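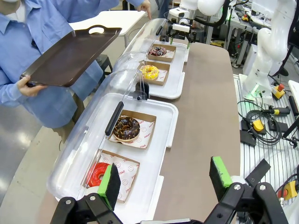
Doughnut display, with two robot grippers over the covered trays and a person holding a brown serving tray.

Incident Review Engineer, Food Service Handling
Fidar Institute for Applied Manipulation
Medrano Building
Appointment: 100 percent, fixed term of two years, renewable once
Reports to: Kenji Whitlock, Head of Operational Safety

The Fidar Institute for Applied Manipulation invites applications for the position of Incident Review Engineer. The person appointed will investigate faults and safety events in the Pestano program, which develops multi-arm handling of baked goods and other ready-to-serve items in settings where staff and robots work at the same counter.

Background to the position

In August a staff member working at the display counter was struck on the back of the hand by a lid that one of the arms had lifted and then released before it was fully open. The staff member pressed the nearest emergency stop. The arm that had been holding the lid halted immediately. A second arm, which was assigned to a separate stop controller, completed the motion it had begun and came to rest over the display. The injury was minor and the staff member returned to work the same afternoon. Work at the station was suspended until an internal review had been completed.

The review made two principal findings. First, the grasp monitor in the Ninatico control software had reported a secure hold on the lid handle when only one fingertip was in contact with it. Second, the stop controllers had been configured independently during an equipment change and had not been linked again afterward. The inspection checklist then in use required each stop button to be tested against its own arm. It did not require either button to be tested against both.

The review also examined the station's earlier records. Of 2,615 logged runs, 339 had ended in an unplanned stoppage. Fifty-two of those stoppages involved a lid that slipped, jammed or closed early, and most had been entered in the log as "operator reset" with no further comment. The review concluded that the August event had been preceded by clear warnings and that the Institute had no one whose duty it was to read them. The present position was created on its recommendation.

Both stop controllers now halt all arms at the station, and the linked function is tested at the start of each session. The question of false grasp reports remains open. It will be the first major assignment of the person appointed.

Duties

The Incident Review Engineer will:

Receive and classify all reports of faults, near misses and injuries from the Pestano stations, and open a formal investigation where the classification requires one.

Secure logs, camera recordings and hardware following an event, before any arm is restarted or any part replaced.

Interview the staff who were present. Interviews are conducted in private, and notes are shared with the person interviewed before they are filed.

Reproduce faults under controlled conditions. This includes repeated trials of handle grasps, lid lifts, item pickup and withdrawal from the display, with no person inside the marked area.

Examine gripper components, including foam fingertip pads and their fasteners, for wear, contamination or incorrect fitting.

Write investigation reports in plain language, suitable for counter staff as well as engineers, and present them at the monthly safety meeting.

Maintain the fault log and correct the entry categories where they conceal useful information. The category "operator reset" is to be retired.

Order a station out of service when, in the engineer's judgment, continued operation is unsafe. Such an order takes effect at once and may be lifted only by the Head of Operational Safety, in writing.

The work at the stations

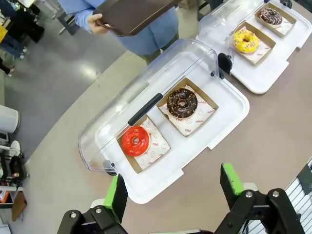
Applicants should understand that much of the investigation work is slow and concerns small details. Clear curved lids are difficult for depth cameras to measure, and a lid handle may be reported several millimeters from its true position. Glazed items stick to pads and to paper liners. A box that has shifted slightly within a tray can turn a routine pickup into a collision with the lid. None of these conditions is unusual in food service, and procedures that depend on their absence will not be accepted.

People are also part of the station. Staff approach the counter with serving trays, reach across it, and sometimes work at the far end while an arm is in use at the near end. The Institute does not regard ordinary reaching and serving as misuse, and investigation reports may not name "human error" as a cause without describing the conditions that allowed it to result in harm.

The engineer will spend two or three days each week at the stations in the Medrano Building and the remainder at a desk in the same building. Early starts are occasionally required, as the daily function tests begin at 7:30 a.m.

Required qualifications

A bachelor's degree in mechanical, electrical or robotics engineering, or a technical diploma together with equivalent practical experience.

At least three years of work with industrial or collaborative robot arms, of which one year or more involved fault diagnosis, commissioning or machine safety.

Working knowledge of emergency stop circuits and of the difference between a protective stop and an emergency stop. Candidates invited to interview will be asked to read a circuit drawing.

Ability to read time-stamped controller logs and to write short scripts for comparing them.

Clear written English. A writing sample is required with the application.

Desirable qualifications

Experience with arms from more than one manufacturer sharing a work area.

Experience in a commercial kitchen, bakery or cafeteria.

Training in interview methods or in formal root cause analysis.

Familiarity with the Ninatico software is not expected. Instruction will be given during the first month.

Conditions of employment

The position is salaried and includes health coverage, paid leave and a yearly allowance for training. The salary grade will be confirmed at interview according to experience. The first six months are probationary.

The engineer's performance will not be assessed by the number of incidents recorded, whether high or low, or by the operating hours of any station. Engineers assigned to development work on the Pestano program may not review the engineer's draft reports except to correct matters of fact, and any correction requested will be attached to the final report.

How to apply

Applications should be sent as a single file to the Office of Operational Safety and should contain:

A cover letter of no more than two pages

A current résumé

The names of two references, at least one of whom has supervised the applicant directly

A report or technical note written by the applicant, with confidential details removed. Reports on faults that were never fully explained are welcome.

Shortlisted candidates will be invited to a half-day visit. The visit consists of a tour of the stations, a practical exercise using an anonymized event log, and an interview with a panel chaired by Kenji Whitlock. At least one member of the counter staff will sit on the panel with a full vote. Reasonable travel costs will be reimbursed on presentation of receipts.

Candidates who need an adjustment to any part of the visit are asked to state this in the cover letter. Closed-toe shoes are required in the station area, and long hair must be tied back.

Current employees of the Institute may apply. Those who worked on the station involved in the August event should say so in their application; this does not disqualify them.

Questions about the duties of the position may be addressed to Kenji Whitlock through the Office of Operational Safety. A copy of the August review, with personal details removed, is available to applicants on request.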